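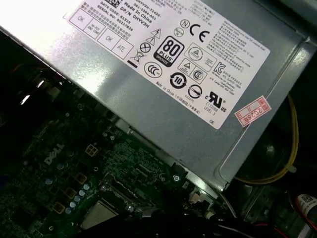 Review Policy and Notes on the Duvent Table Games

2022-06-09

Several readers have written to ask how the reviews on this blog are prepared, and in particular why the assessment of the Duvent roulette and blackjack titles has taken longer than expected. The present entry sets out the method in use, records the findings to date, and explains a change to the rating scale that will take effect in September.

Each title is first played in demonstration mode. No real money is placed until the rules page has been read in full and saved. For table games, the rules page is of greater importance than it is for slots, as small differences in procedure have a marked effect on the return to the player. A blackjack table on which the dealer stands on all seventeens is a different proposition from one on which the dealer draws to a soft seventeen, even where the two are identical in appearance.

The Duvent blackjack title was played for 548 hands in demonstration mode and a further 233 hands at the minimum stake. This is not a sufficient number to draw any conclusion about fairness, and none is offered. The purpose of the exercise is to observe how the game behaves in ordinary use: whether the controls respond promptly, whether the balance is updated correctly after a split, and whether an interrupted hand is restored when the player returns to the table.

In these respects the title performed well. Two interrupted hands were restored without loss of stake. The insurance prompt is displayed for an adequate time and can be switched off in the settings menu. The rules page states that doubling is permitted on any first two cards, including after a split, and this was confirmed in play. Surrender is not offered.

Less satisfactory is the presentation of side bets. The side bet positions are larger than the main betting circle on smaller screens, and a chip was placed on the wrong position more than once during the review. The bets may be cleared before the deal, but a first-time player could easily overlook the error. The published return for the side bets is given on the last page of the help file, after the sound settings, and should be moved forward.

The roulette title uses a single zero wheel. It was followed for 187 spins. The racetrack layout for neighbor bets is clear, and favorite bets may be saved under a name chosen by the player. The statistics panel lists so-called hot and cold numbers. Readers are reminded that past results have no bearing on the next spin, and that the panel should not be used as a basis for staking decisions.

Xiaoyan Qin, who reviews live dealer rooms for this blog, has asked that a comparison with the Witum tables be included. The Witum blackjack game offers late surrender and a slower default dealing speed, and it remains the preferred choice of this reviewer for new players. Duvent has the better roulette layout. Neither supplier currently provides a session timer that stays visible during play, and both would be improved by one.

From September, ratings for table games will be issued separately from ratings for slots. Under the present scale, a blackjack game loses marks for the absence of bonus features, although such features would serve no purpose there. The separate scale will give greater weight to the rules, the clarity of the help file, and the availability of deposit and time limits. Earlier reviews will retain their original scores.

A correction is also required. The entry on Imstead's video poker stated that the full pay table was available at all stakes. Relu Enache has pointed out that it applies only when the maximum number of coins is played. The entry has been amended accordingly.

Comments remain open on this entry. Requests for betting tips or account assistance cannot be answered.

Recent Posts

Imstead Video Poker: Pay Tables Compared (amended)
Live Dealer Rooms: Questions on Seating and Table Limits
Fan Baccarat: First Impressions
Setting a Deposit Limit Before Play
Witum Blackjack and the Late Surrender Rule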